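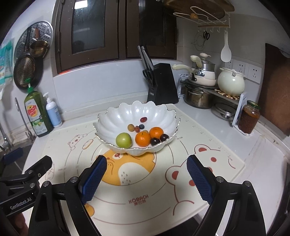
Fruit bowl with a gold rim, on a pastry mat

Section 4: Setting up your Plendside booking terminal for foot passengers

Welcome back! If you have worked through Section 3, your terminal has power, a paper roll and a connection to the harbour network, and you are ready to teach it your sailings. Set aside a quiet spell between departures for this part, and do have the season's timetable beside you on paper, as it is a nuisance to keep flicking between screens.

Before you start

You will need the supervisor card (the green one), the route code for each crossing and the passenger limit from each vessel's certificate. Please copy the limit from the certificate itself and not from last year's terminal, however well you think you remember it.

4.1 Adding a route

1. Slide the supervisor card into the slot and wait for the double beep.
2. Choose Routes, then New.
3. Type the name of the departure quay, followed by the arrival quay. The names print on the ticket exactly as you enter them, so it is well worth checking the spelling.
4. Enter the three-figure route code. For the Stastuvik crossing this is 738.
5. Press Save. The route now shows in grey, and it stays grey until a vessel has been assigned to it.

Note: Return journeys are a separate route as far as the terminal is concerned. Go back to step 2 and enter the quays the other way about.

4.2 Assigning a vessel

1. Open the grey route and choose Vessel.
2. Pick the ship from the list. If yours is missing, add it under Fleet first (Section 2).
3. Enter the passenger limit. Small launches such as the Flidier are set to 100.
4. Enter the number of places to hold back for season-ticket holders, or 0 if you don't hold any.
5. Press Save. The route turns blue and can be sold.

Caution: The terminal stops selling when the limit is reached, but it knows nothing of passengers counted aboard by hand. If the crew take fares on deck, key those in before the next sale.

4.3 Printing a test ticket

1. Choose Tools, then Test Ticket.
2. Tear the ticket off against the bar, pulling gently towards you.
3. Hold it under the gate reader. A steady light means all is well, while a flashing one means the route code and the gate don't agree, so look again at 4.1, step 4.

Note: The terminal keeps its last 1,000 sales in memory. In August a busy quay can get through those sooner than you would think, so do send your sales to the office each evening.

If you get stuck, Dušan Leka on the Shojaei support desk is always happy to talk you through it. Have the serial number ready when you ring; you'll find it on the underside, next to the paper door.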